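Notebook, garment care bench
October, entry 6
Hanging and creasing of shirts, Indero cotton, second wash cycle

Carried on from the previous entry. Same lot of shirts from Lazarević, same detergent dose, spin speed lowered. The earlier set went through at the higher speed and the creases at the placket were too deep to grade properly, so those results are kept but not averaged in.

Procedure as run:
Wash, one shirt per load plus ballast towels.
Spin at 600 was not available on this machine, so the lowest setting was used and noted on the sheet.
Shake out twice, holding at the yoke.
Hang on a plastic hanger, top button closed, all others open.
Leave until weight is steady between two readings.
Grade collar, placket, cuffs and back panel separately.

Dry weight of the reference shirt was 146 g short of what the Polto data sheet gives for the size. Checked the balance with the brass weight and it reads correctly. The sheet may refer to the heavier cloth. Query sent to Polto, no reply yet. Until then all moisture figures are worked from our own dry weight and the sheet value is ignored.

Closing the top button makes a clear difference to the collar. With it open, one side of the shirt creeps down the hanger and a diagonal crease sets from the shoulder point towards the second button. Closed, the crease does not form, or forms so lightly that two graders disagreed on whether to score it. The procedure sheet should say closed. It currently says nothing.

Sleeves are still the weak point. They hang under their own weight and straighten well down to the elbow, but the cuff end folds over itself if the cuff is buttoned. Leaving cuffs open and turning them back once by hand before hanging gave the better grade. Pegging the cuffs was tried and left marks.

Hanging on the tall rack is preferred to the coat tree. The pegs on the tree are too close in for a shirt to clear the stem, and it collects bags in any case.

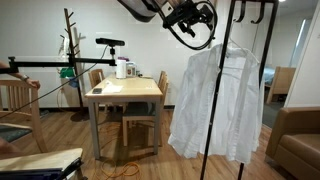
Back panel graded last, under the overhead light only. Side light exaggerates fine wrinkling and should not be used for the score, although it is useful for finding where the yoke seam has puckered. Hem is not graded.

Stock: Hillel hangers down to the last box. The 3,000 labels ordered for the wash log have come, but 2,000 of them are the non-waterproof type and will not stay on through a cycle. Return these.

To do:
Repeat with the collar turned up.
Amend procedure sheet, top button and cuffs.
Chase Polto on cloth weight.
Run one polyester blend for comparison, same spin.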